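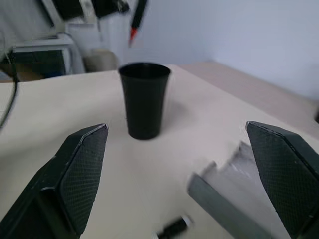 Black tumbler, cream table. Day 2 of the great cup cull.

Okay so a thread about cups, because I have spent way too much of August thinking about cups and you all have to suffer with me.

Background: we moved into the Nuvside flat with 57 mugs, glasses and tumblers. I know the number because Lucian made me write it on the box labels. For two people! We had more cups than forks, plates and bowls put together.

The rule we settled on was that everything gets a turn on the table. You look at it, you pick it up, you say out loud when you last drank from it. If you can't remember, it goes in the Jastbridge charity box. (Lucian Bălan is very strict about this. I am not. I claimed to remember drinking from an egg cup.)

So. The black one. Tall, a bit narrower at the bottom and wider at the rim, totally plain. I've been using it for iced coffee pretty much all summer and I love it beyond reason. Matte black just looks so good on a pale table, come on.

Downsides, to be fair to the losing cups: you can't see how much drink is left, and you can't see if it's clean inside unless you hold it up to the window. I have poured orange juice onto old coffee in this thing. Twice. Would not recommend.

Also matte shows fingerprints. I wipe it with a damp cloth and then dry it straight away with a tea towel and that mostly sorts it out. If anyone has a better trick please reply, I'm begging.

Verdict: stays. Front of the shelf, right hand side, where I can grab it half asleep.

Things that did not stay: the conference mugs (Semix, why did we have a whole family of Semix mugs), the glass with the chip I kept pretending was a design feature, and a travel cup whose lid went missing two apartments ago.

Things we fought over: one little blue teacup from Lucian's aunt that holds three sips. He says it's for espresso. We don't own an espresso machine. It's staying, obviously, I'm not a monster.

Current count is 19 and they all fit on one shelf, with no stacking!! I opened the cupboard this morning and nothing fell on me. I closed it and opened it again just to enjoy it.

A couple of you asked about the table. It's secondhand, came with the name Fujimoto penciled underneath, so that's what we call it now. "Put it on Fujimoto." Coasters are mandatory, the pale top picks up rings if you so much as look at it with a wet glass.

Box goes to Jastbridge on 30th August. If you want a Semix mug, message me before then. Please want a Semix mug.

Next up is the food container drawer. I found eleven lids in there and I'm scared to look for the bottoms.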